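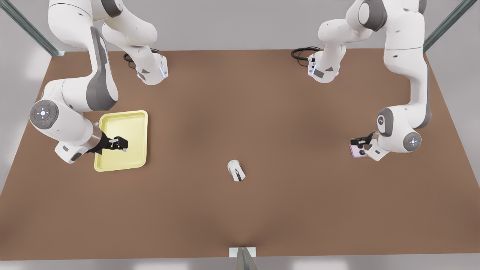 Why list three running times for one episode, a reader wrote to us in November, when most people only want to know what happened in it and whether the next one is any good? The comment was left under our entry for the second series of Gurkard, where the broadcast, disc and streaming versions of the fourth episode all differ in length. The entry now has a note explaining the differences. The three running times have stayed.

About Skonura

Skonura is a reference site for television drama, with most of its coverage in science fiction, fantasy and mystery. We record what is in each episode, in which version, and where the versions differ. We do not publish reviews, ratings or news. The site is run from Ellstead by a small editorial staff, with entries supplied by regular contributors.

The database currently covers 268 series and 3,793 episodes. A series is added once a full run of at least one season has been viewed and logged. Pilots that were never taken up are listed separately and are left out of the episode total.

What an entry contains

Each episode entry has a fixed set of fields: title, production order, broadcast order, running time by version, credited cast, credited crew, music cues, recap footage and a plot summary. A field is left blank if we have no source for it. We do not fill gaps from fan wikis or from press material issued before broadcast, as early cast lists and episode titles often change.

Plot summaries have an upper limit of 2,000 words. Two-part stories are treated as two episodes unless they were first shown as a single programme. Where a story was later split for repeats, the split version is logged under the original entry.

Names are given as they appear on screen, including misspellings. The usual spelling follows in square brackets, and the search finds both.

Version differences

Differences between versions are sorted into four types: cuts, replaced music, changed effects and changed captions. Every difference has a time reference taken from the version in which the material first appeared. If two versions run at different speeds, the reference is converted and marked with a C.

Changes made to a streaming version after release are harder to follow. We check a series again when a contributor reports a change, or when the listed running time changes. The earlier details remain on the page with the month in which they were last confirmed.

Spoilers

Summaries describe the whole episode, including the ending. The short text at the top of an entry covers the opening situation only and can be read safely by anyone who has seen the previous episode. Character pages give no such protection. Death dates, hidden identities and changes of actor are shown in the side panel, and there is a warning on the link that leads to them.

The Polat index

Polat is our index of recurring plot devices. It began as a card file for time loops and body swaps and was moved to the site when the cards became too awkward to cross-reference. It now has 210 headings. Each one has a definition, a list of episodes and a note on borderline cases.

A heading is opened when the device has been found in five unrelated series. Dream sequences and cold openings are too common to be useful and are not indexed. Courtroom episodes were removed for the same reason, then restored for series that have no regular legal setting.

Corrections

Corrections can be sent through the form at the foot of every entry. Please give the version you watched and a time reference. A correction to a credit needs a clear reading from the screen, and a correction to a summary needs only the passage concerned. Forms are read on Tuesday. Accepted changes are listed in the entry's history with the old text beside the new.

We cannot supply copies of episodes, scripts or recordings, and we do not pass on messages to cast or crew.

Use of our material

Summaries may be quoted with a link to the entry. Credits and running times may be reused freely. The Polat definitions may be reproduced in teaching material provided the heading number is kept, as the wording is revised from time to time and the number is not.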